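Workshop notebook, Pludamton
17 July 2020

I meant to write up the glue tests today and I will, further down, but I have been carrying something round in my head since breakfast and this book has always been kind to that sort of thing, so bear with me, or skip to the bottom.

I came in early by the Moen path, the long way, and it struck me how quickly I've got used to everything. The arrows on the floor, the propped door, the one kettle for each bench. In the spring I lay awake over the news every night and could hardly thread my thoughts together, and now I find I can go a whole morning without looking at it. I can't decide whether that is health or laziness. Perhaps a bit of both! The world hasn't got any less frightening that I can see, and yet there I was, quite cheerful, wondering whether the blackberries would be early.

So I have been trying a small experiment on myself, which I suppose entitles it to a page. For 30 days I have looked at the news once, after tea, and written a few lines about the day before doing so. Ordinary things: what I mended, what I ate, who rang. Today is the last of the 30, and I'm a little sorry about it.

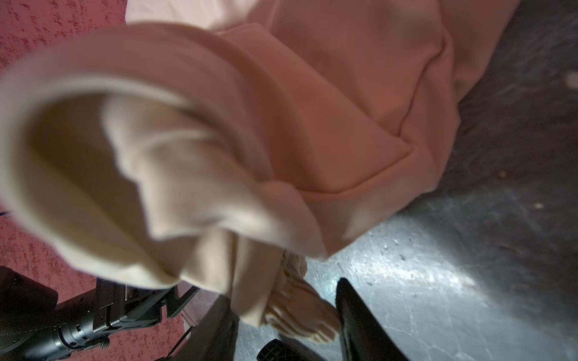 It would drive me up the wall, says a note pencilled on the facing page, not knowing until teatime what had gone on, and isn't it a bit of a luxury anyway, choosing when to be worried? I've thought about that one a good deal. It is a luxury, and I don't want to pretend otherwise. All I can say in my own defence is that I was no use to anyone at three in the morning either, and that since I stopped I have rung my aunt more often and been less snappish at the bench. I'd be glad if whoever wrote it would write some more.

Results, such as they are. Sleep better from the second week on. Temper better, though I'm marking my own homework. On two evenings I cheated and looked at lunchtime, and both times my few lines came out short and cross. Going back over the pages, the days I had thought of as empty have the most in them – a wren in the gutter, a long letter, the smell of the Iltura bakery with its door open.

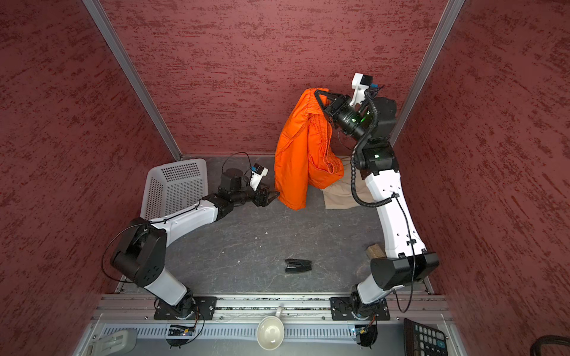 The tea corner is the other thing I've been mulling over, as we shall be spending our breaks there well into October if the rules stay as they are, and I do think a place to sit down matters more this year than it used to. At present it is the colour of old porridge. I had been set on a pale green, but I keep coming back to that dark red on the back and side walls, with the streaks in it like brushed plaster, and I believe it would be very snug of an evening with the lamp on. Gudard will mix to match. A small area first, please, before anyone gets carried away, and I include myself in that.

Glue tests, then. Batch 2 held overnight, batch 3 let go at the corner and wants doing again with a longer clamp. I used the 300 grit on both before gluing. The clamps are back on their hooks.

I shall carry on with the evening lines for another month and leave the pages in here for anyone who cares to read them. Pencil in the drawer.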